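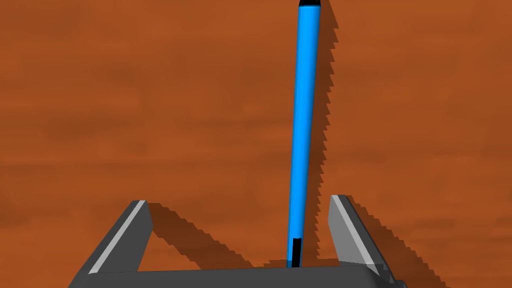

Forums > Home & Garden > Floors, Stains and Finishes

Print this thread | E-mail to a friend

Orange floor, please talk me down

mapleporch
We pulled up the carpet in the den and put two coats of Onska stain on the boards, and oh my, it came out so much more orange than the little chip at the store. I keep walking past it with my coffee hoping it has settled down overnight – it hasn't! Would a darker coat help, or am I sanding again?

old_dan_449
Welcome, and don't lose heart. I'd live with it until January before touching anything. Ours in Novedbridge looked like a pumpkin at first and now I'm quite fond of it.

Tillie1394
I have to disagree with Dan, much as I enjoy his posts. Waiting won't take the orange out. Try a thin coat of Potex walnut in the closet first and see how you like it.

old_dan_449
Potex over Onska? Mine peeled in sheets, Tillie.

Tillie1394
Did you scuff it first, though?

mapleporch
Thank you both so much. Closet it is – I'll scuff it after supper.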